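Week 3: Can machines do chores yet?

Reading for Wednesday: the Oshima chapter on household tasks, plus the short Nishimura paper on part sorting.

Last week we looked at machines that do one job in one place. A dishwasher is a good machine because the dishes come to it. Chores are harder. The robot has to go to the work, and the work is never laid out the same way twice.

Two terms to know:
Success rate — finished tries divided by all tries.
Reset — putting the room back to its starting state between tries.

Worked figure: a simulated arm makes 589 tries at picking up a small item and finishes 392. That is a success rate of 67 percent. Fine for a lab report, poor for a kitchen. Ask what happened on the other 197, and whether a person had to step in.

Simulation makes resets cheap. A program can change the room, the lighting and the position of every object between tries, and nothing gets broken.

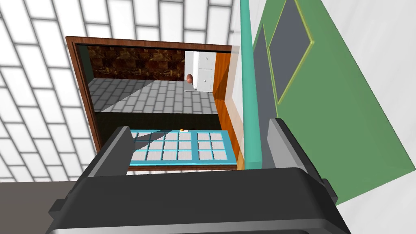
The trouble comes when the same program is moved to a real arm. Friction is off, small things roll, and contact is where most simulators are weakest. Nishimura calls this the gap and spends 2 pages on it. Read those closely.

For discussion: would you pay for a robot that clears the table two times out of three?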